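Household Practice, Handout 5
Sorting by Category: A Second Look

Reading for this unit: Nyberg, the chapter on "kinds", plus the Rudo worksheet from last time. Bring the worksheet back even if you hated it.

1. The claim

Most tidying advice starts from the same instruction. Take everything out, put it on one surface, group it by kind, then give each kind a home. Nyberg says a household that sorts by kind will "stay sorted". The chapter gives no evidence for this apart from the author's own kitchen, and I have my doubts about the kitchen.

The instruction works well for socks. It works fairly well for canned food, light bulbs and pens. These are the cases the books like to use, and you should notice that they are all cases where the kinds were obvious before anyone started.

2. The Jenano survey

You will see this quoted, so you may as well know what is in it. Jenano asked 476 households whether they had sorted a room by category in the past year. Of these, 153 said yes, and most of that group said they were "satisfied" or "very satisfied" with the result.

Problems:

- People who finish a job and are then asked about it tend to say it went well.
- The questions went out in February, when plenty of people have just had a New Year's clear-out and still feel good about it.
- The households were never visited. We have no idea what the rooms looked like.
- "Sorted by category" was not defined. One person's category is another person's pile.

None of this shows that sorting by kind fails. It shows that the survey can't tell us either way. Please don't cite it in your write-up as if it could.

3. The leftover table

The harder case is the one left after the socks are done. Every house produces a set of things with no relatives nearby: one of this, one of that, each perfectly useful, all ending up on the same table.

Take a tablecloth with toothpaste on it, a rotary cutter with a round blade guard, a woven rattan coaster, a white cardboard tube and a light blue box with a round black device on the front. Try to sort those by kind and you get a row of kinds with a single member each. You have named the things, and the table is as full as it was.

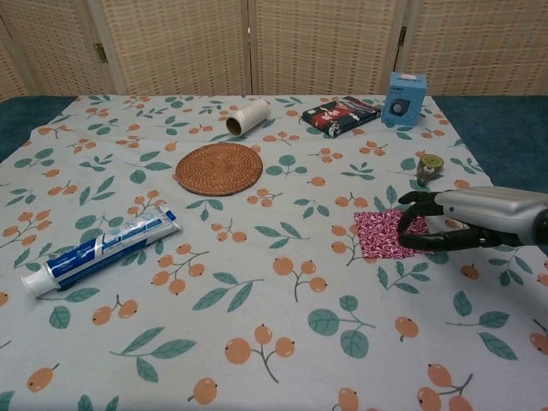
4. What the methods say to do with it

Nyberg: widen the categories until things fit. Toothpaste becomes "care", the cutter becomes "craft", the coaster becomes "dining". This sounds sensible until you try to guess where the tube goes. It might be craft, it might be packing, it might be recycling. Wide categories hide the decision inside a bigger word.

Borkberg: make a box marked "various" and review it every month. I have asked several classes how many people kept up the monthly review. I will leave you to imagine the hands. In practice the box is a drawer with a lid on it.

Rudo: skip kinds altogether and sort by where the thing is next used. Toothpaste to the bathroom sink, coaster to wherever the cups get put down, cutter to wherever fabric or paper gets cut. I think this is the best of them, with a warning. It only works if you know the answer, and for boxed electronics people very often don't. "Next used" turns into "someday", and someday has no shelf.

Emiliano Montes objected in last year's class that Rudo's method is only Nyberg's with rooms for categories. He had a point. A bathroom is a category too. The difference, as far as I can see, is that you can walk to a bathroom.

5. A note on containers

Boris Hrnčiar, who taught this unit before me, had everyone buy a set of dividers first. I have dropped that. Buying dividers before sorting means you end up fitting things to the dividers. Use what you have: shoe boxes, a tray, a baking dish.

6. For next time

Choose a surface at home that has collected odds and ends. A table is best; a windowsill will do. Leave it alone until you have a free half hour, then:

a) Write down every item in plain words.
b) Sort on paper using Nyberg, then again using Rudo. Move nothing yet.
c) Mark the items on which the two disagree.
d) Now put things away by whichever method you trust more, and note which items are still on the surface at bedtime.
e) Look again after 2 weeks. Write down what has come back.

Step e) is the one people skip, and it is the one I grade hardest. A page is enough. If your result contradicts what I have said in section 4, say so plainly and bring your lists.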